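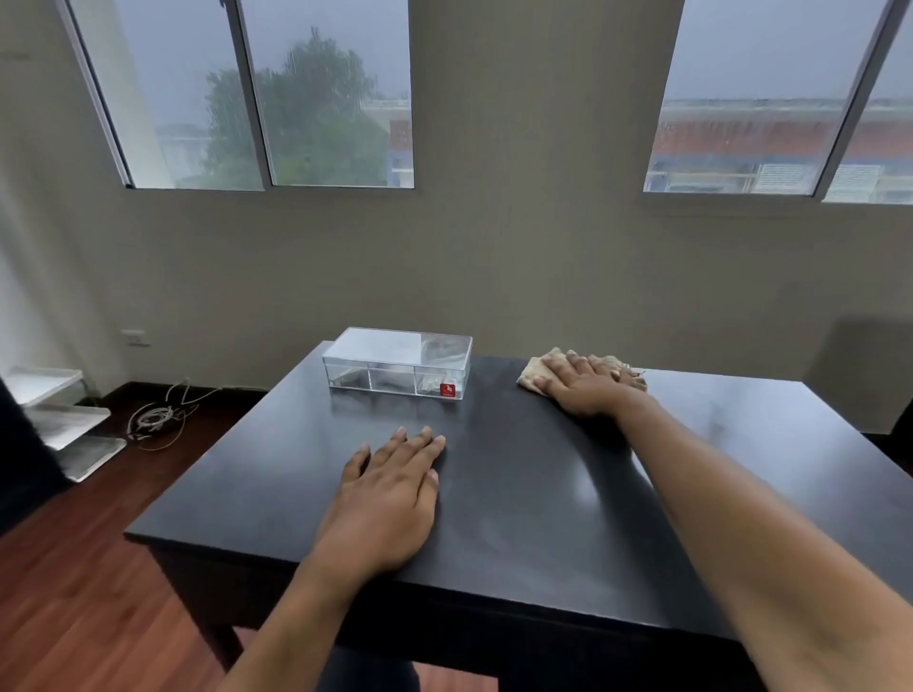

Wiping down the black table, clear box with the compartments at the back.

Home | What's On | Jobs & Callouts | Rooms | Contact

Posted February 11, 2019 by Ozan Kocabaş

Wanted: one reset person for the Vestville workroom (part-time, paid, good tea)

Hi all! We're looking for somebody to take over the table resets at Vestville, and I'd much rather find a person through this page than through one of those big job sites, so please read on and pass it along to anyone who might like it.

If you haven't been by, Vestville is the upstairs room where we run our repair and craft sessions. People come in with a broken necklace or a coat that's missing its buttons, they spread everything out, they have a lovely time, and then they go home. Between one group and the next, the room has to be put back. Erdal Keskin has done it for ages and he's moving away, so the job is open and I'm a little sad about it (hi Erdal).

What you'd be doing, mostly:

- Clearing the tables and wiping them. The tops are black and they show every fingerprint, crumb and smear of glue. You go over them with a cloth, one hand flat to steady yourself and the other doing the work, and then you look at them sideways against the window and go over them again.
- Sorting small parts back into the divided boxes. Snaps with snaps, hooks with hooks. Little scraps of plastic wrapping have a way of ending up in there too, and those go in the trash.
- Coiling cables and putting them where feet aren't.
- Putting things back on the white shelves in some kind of order. I'm not fussy about which order, but Jaime is, so ask him.
- Closing the windows if it's raining! I've mopped that floor enough times.

Sessions change over fast, usually with a half hour between them, and on a busy day you'd do the whole routine four times. In between you can read, do your homework, knit, join in if there's a free chair. Erdal finished a sweater last October on our time and I thought it was great.

You don't need experience. I'd like somebody who notices a sticky patch without being told and who doesn't mind doing the same thing over and over. You'll be on your feet and leaning across tables a lot, so think about whether your back is up for that. There are stairs and no elevator, I'm sorry to say.

Pay and hours: it's 9 hours a week, split over two afternoons that we can work out between us. Pay is 516 a month, paid at the end of the month, same amount whether we're busy or dead. If you also want to cover the summer program it goes up to 785 for those months, and you'd have Yavuz Türkmen helping with the heavy stuff. Gloves and cloths are on us. If your hands don't like cleaning products, tell me and we'll get the mild kind.

How to apply: skip the résumé unless you have one lying around. Write me a few lines about yourself and which afternoons you could do, and drop it at the desk downstairs or leave it on our phone line, extension 3766. Then come up for a session and see how it runs. Jaime Pinheiro or I will walk you through one reset, and you can try the next one yourself. We pay you for that afternoon either way.

We'd like the new person to overlap with Erdal for a couple of weeks so he can show you where the spare box lids are, and how to get the storage closet open when it sticks (there's a trick with your knee).

Under 18 is fine with a note from a parent. Retired is fine too. Two friends who want to split the job, also fine, just write to me together.

Ozan

14 shares | 3 comments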